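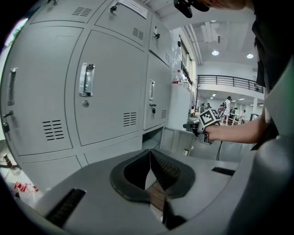 Taquillas metálicas Olurach: valoración tras el periodo de uso

El Servicio de Equipamiento del centro Arain ha evaluado el módulo de taquillas Olurach, en gris claro, destinado al personal y a los usuarios de las salas de trabajo. El conjunto se adquirió a través del distribuidor Jesico por 488 euros, transporte incluido, y permanece en uso diario desde marzo.

Cierre y llaves

Cada compartimento se entrega con 2 llaves. Las cerraduras giran con suavidad, si bien conviene señalar que los tiradores y los cierres no son idénticos en todo el módulo — hay un tirador cromado vertical, otro plateado empotrado y otro más estrecho —, lo que obliga a identificar bien cada repuesto antes de solicitarlo. Se han registrado 13 incidencias, casi todas por extravío de llaves. La costumbre de dejarlas puestas en la cerradura facilita la rotación de usuarios, pero exige un control al final de la jornada.

Ventilación y rotulación

Las puertas disponen de rejillas de ranuras en la zona inferior derecha. Resultan suficientes para ropa y material de oficina; para calzado deportivo se quedan cortas. La etiqueta de papel blanco, con texto impreso pequeño, cumple su función de cerca. Se recomienda un cuerpo de letra mayor.

Comparación y dictamen

El modelo equivalente de Brusteck, presupuestado en 700 euros, ofrece chapa más gruesa y cierre uniforme. Para un uso intensivo en vestuarios, este Servicio se inclinaría por él. En despachos y salas de acceso restringido, el módulo Olurach es adecuado y su compra se considera justificada.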